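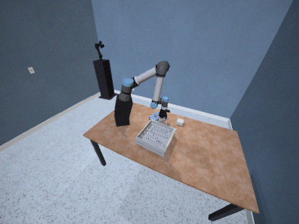

# Sullcombe Table Set

Practice data from the Sullcombe Robotics Club, made entirely in simulation by students who mostly had never driven a robot arm before last July. It's a collection of teleoperated episodes in which a six-joint arm with a two-finger gripper works at a table with small utensils, a tray and a couple of blocks. We had a great time making it, and we hope other school clubs will pull it apart, train something on it and tell us how it went!

Last updated 5 February 2023.

## What's in it

- 163 episodes, each one a single attempt at a single instruction
- two views per step: a room view and a wrist view
- joint positions, gripper opening and the operator's commands, all on the same clock
- a plain-text instruction for every episode ("put the fork in the tray", "pick up the small spatula")
- a success flag, set by a second student who watched the replay

Failed attempts are in there too. We argued about this for a whole meeting and ended up keeping them, and they have been some of the most useful episodes for the group working on grasp detection.

## How we drove it

Operators sat in pairs at a desktop machine with a game controller. One person drove and the other read out the instruction and watched the second view. The scene runs in Romport, our club's wrapper around the physics engine, and Pralico is the little recorder that writes everything to disk. Both are in the `tools/` folder and both are student code, so please be kind (and send fixes).

New drivers did practice runs before anything was saved. Between all of us that came to more than 1,000 practice tries, none of which are included. The hardest skill by far is lining up the gripper over a thin handle when other handles are crossing it. From the room view the utensils are just a few gray slivers near the back of the tray, so most drivers steer with the wrist view once they get close.
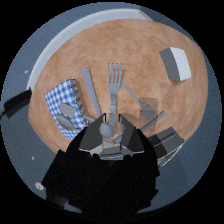
The wrist camera uses a wide fisheye lens model, so straight lines bend toward the rim and the corners of each image are black. We store it as rendered. If you want it rectified, `tools/unwarp.py` will do it, but you lose a good bit of the tabletop at the sides. Two of our teams trained on the round images directly and had no trouble.

Things you'll run into in the scene:

- **Utensils.** Forks, spoons, spatulas and a knife-like piece, all gray. They often overlap, and that's where the fun is.
- **Tray.** Shallow and pale, with raised sides, usually set at an angle to the table.
- **Checked block.** Blue-and-white gingham on top. Utensils may rest on it, which changes the grasp height. It fooled our first policy completely.
- **White block.** Kept off by itself as a distractor. A few instructions do ask for it.

Every episode starts with the gripper open. Where the arm starts varies a lot, because we let drivers choose. You will find it folded back over the end of the table in some episodes and already reaching out in others.
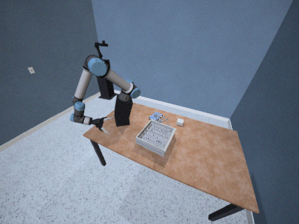
## Splits

| Split | Episodes |
|---|---|
| train | 94 |
| validation | 60 |
| test | 9 |

Yes, the validation set is big and the test set is tiny. The test episodes are the ones used for the Furtado Challenge, our end-of-term club contest, and we'd like to keep the same ones for next year's teams. Please don't train on them if you plan to enter.

## Loading an episode

```
from pralico import Episode
ep = Episode("train/0042")
print(ep.instruction)
for step in ep:
 show(step.room, step.wrist)
```

Room and wrist images are lined up by step number. The room camera doesn't move during an episode.

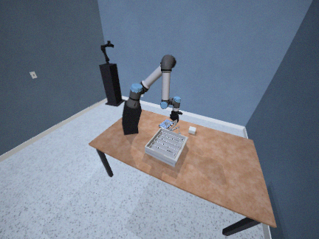 *Room view: gripper pointing down behind the tray, white block off to the right.*

## Known problems

- Thin handles sometimes sink slightly into the tabletop when pressed. Smaller physics steps help but make Romport crawl.
- Some success flags are generous. We counted a fork leaning on the tray rim as "in" for the early episodes, then changed the rule. Look for `rule: v1` in the metadata.
- The lighting barely changes, so don't expect a policy trained on this to cope with a real kitchen.

## Using it

Free for schools, clubs and anyone learning. If you build something with it, open an issue and add a link. We read all of them at the start of each meeting, and pull requests from other clubs are very welcome!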